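Notes for the July talk, 12 minutes plus questions. Slides are numbered but I may skip 3 if we start late.

**Slide 1. Title**

- Say who I am and that the grasp stack is joint work with Kulap Suwannarat and Elikem Essien.
- The talk covers the planner and the logging. Hardware questions can go to Kulap.

**Slide 2. What the planner gets**

- Prasau gives us a segmented point cloud and a gravity vector. No object models.
- It used to hand over one candidate grasp. Now it hands over a ranked list, and the planner can refuse all of them.
- Refusals are logged with a reason code. Please mention the reason codes, people always ask.

**Slide 3. Long handles**

- A handle held at one end lets the far end swing. The controller thinks the tool tip is where the fingers are, and it isn't.
- Old fix: close harder. This marked the handles and didn't stop the swing.
- Current fix: after the lift, re-estimate the tip pose from the chest camera and update the tool frame before any downward motion.
- The update adds one planning cycle. We accept that.

**Slide 4. Soft tips**

- Bristles bend, so the depth edge is fuzzy. Elikem's filter throws out loose strands and fits the dense part only.
- Clearance is measured from the fitted edge to the table plane. With a fuzzy cloth the plane is noisy too, so we take a median over a patch.
- Pause here. Let people look at the picture before moving on. 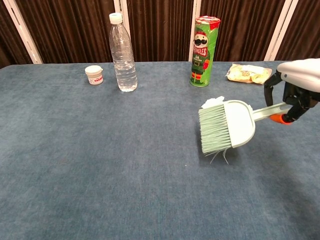

*Brush held by the end of its handle, bristles just above the cloth. Other objects along the back of the table.*

- Point out the shadow under the bristles. An early version of the plane fit treated dark patches as dips.
- Point out the clear bottle and the clear packet at the back. Transparent surfaces return poor depth, so the collision map pads them by hand-set margins. This is the part I like least.

**Slide 5. Results**

- 797 logged attempts, same planner build throughout.
- More than half of the refusals carried the same reason code, "tip pose uncertain."
- Don't quote a success rate. Domenica Tanner is still checking the labels.

**Slide 6. Next**

- Replace the padding with a learned margin.
- Move the replay tool out of Verkero so it runs on a laptop.
- Thank Edeltraud Baumgartner for the replay viewer. Leave the repo address up during questions.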